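Sostus home sim kit: my gallery

I've had the Sostus kit from Nultine on my desktop since August and I keep taking screen grabs, so it was time to give them a page. If you haven't run into it, Sostus is a set of simulated homes with a two-armed robot you drive around in them. You practice in there first, and your real hardware (and your real dishes!) get left alone until you know what you're doing. I paid $70 for the home pack and $40 more for the extra rooms, my own money, nobody sent me a thing.

I'm a hobby person. My day job is in flooring, so yes, I look at the planks before I look at the robot. Harvey Lachance from our Govley meetup talked me into trying it, and he still answers my setup questions at 11 p.m., bless him. Install took me one evening, most of it spent on a graphics driver that had nothing to do with Nultine.

What I like so far: the rooms load fast, the arms respond the way I expect, and you can save a run and play it back from any viewpoint the robot has. What I don't like: the menus are a maze, and the manual skips the gripper settings almost completely. Fathima Liyanage wrote up her own notes on those and they're way better than the official ones - ask her for a copy at the next meetup. My run counter says 2,278 as of tonight, which my wife thinks is a lot.

On to the gallery. It's a single grab for now and I'll add to it when I get through the pile.

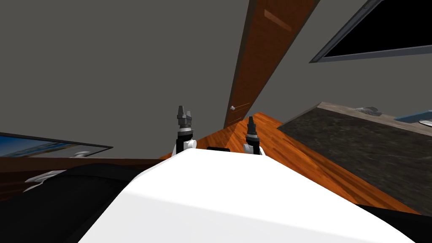 Both grippers up past the white shell, with the tall door behind them and the whole room on a tilt. I love the grain on that orange-brown floor, and the speckled countertop on the right came out nicely too.

Can you run the kit without an internet connection?
Once it's activated, it works fine offline. You only need to connect again for updates or to download more rooms.

Ruwan Paul is after grabs from the extra rooms, so those go up next.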